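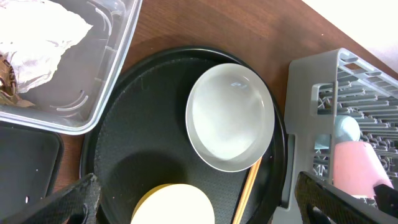 **Re: House rules for kitchen-task runs**

**gillby_bench** - April 4, 2021
Morning all! I'm tidying up our rules and would love a second opinion. At present we stop after 48 runs, wipe the fingers down and check the grip force before anyone carries on. Too fussy, do you think?

**Falow441**
Not fussy at all, I'd keep it. I'd also write down that hands stay out of reach until the arm is parked, however tempting it is to nudge a chopstick straight (we've all done it, bless us).

**ahuja_k**
I'll gently disagree on the 48. We go to 212 at Plamar and the grip check has never drifted. Cleaning, yes, every time you change the crockery.

**gillby_bench**
Ours drifted in July, so I'm a bit wary - but I could split the two and let the wipe-down follow the crockery.

**Falow441**
Split them, but leave the force check at 48, please!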